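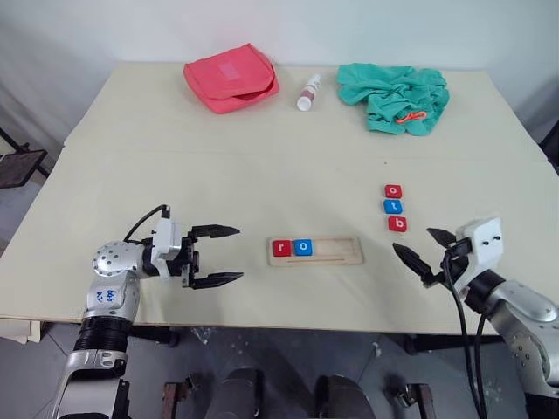 Letter Tiles and Word Trays > Early Reading > Tabletop Sets

Search products, item no. or keyword

Flemel Word Tray Set, Lowercase

The Flemel set is a tabletop spelling kit for early reading work. It consists of a wooden tray and a supply of lowercase letter tiles in red and blue. A word is built by standing or laying tiles in the channel from left to right, starting at the left end. The tray takes short words; "ro" leaves most of the channel free, and the tiles needed to finish a word such as "robot" can be kept loose beside it until they are placed.

Item number: 2252-L
Supplied by: Wollness
Sold as: single set or classroom carton of 20

Tray

Long rectangular holder in light wood with a recessed channel. A thin groove runs lengthwise along the lower part. The channel has no dividers, so tiles slide freely and spacing between letters is set by hand. The finish is a clear water-based coat. Small dents can be sanded out along the grain and recoated with any clear finish rated for toys.

The tray is used flat. It has no feet and no hanging hardware.

Tiles

Each tile carries one white lowercase letter on a solid red or blue ground. Color is not tied to vowels or consonants: the letter "o" is supplied in both red and blue, and the same applies to the other common letters. Users who teach with a vowel color code should order the Flemel coded tile pack, which fits the same tray.

Letters are printed on one face only. The reverse is plain. Lowercase "b", "d", "p" and "q" are separate tiles and should be checked for orientation when a set is sorted, as a turned "b" reads as "q".

The single set contains 129 tiles. Frequency follows short English words, with extra copies of "a", "e", "o", "s" and "t". Replacement tiles are sold by letter in either color. State letter and color on the order line; orders that give a letter only are filled with red.

Set-up

Place the tray centrally in front of the reader, long side toward the body. Put out only the tiles required for the word in hand, in mixed order, to the right of the tray. Left-handed users may prefer them on the left. A plain, pale tabletop gives good contrast with both tile colors. Pouches, cloths and other supplies can go along the back edge, clear of the working area.

For copying exercises, the first letters may be placed in advance and the rest left for the user. For removal exercises, build the whole word and take tiles out from the right.

Cleaning

Tiles: wipe with a damp cloth and mild soap, then dry. Do not soak. Alcohol-based sprays will dull the print over time.

Tray: dry cloth for regular cleaning. Crumbs in the groove come out with a soft brush. If the tray has been wiped with a damp cloth, leave it flat until fully dry before putting it away.

Storage

The set ships in a cardboard sleeve. A zippered fabric pouch is available separately and holds the tiles only. The Barrios shelf box (item 800) takes one tray with its tiles and stacks with other boxes of the same depth.

Compatibility

Trays and tiles from the Clolteck magnetic series are not interchangeable with this set. Clolteck tiles are thicker and will stand proud of the channel. Earlier Flemel tiles with rounded corners fit without modification.

Notes for ordering

Classroom cartons are packed unsorted. Restocking of the blue tiles is expected in June; until then, single-letter orders for blue may ship separately from the rest of the order. Uppercase tiles are listed under their own item number.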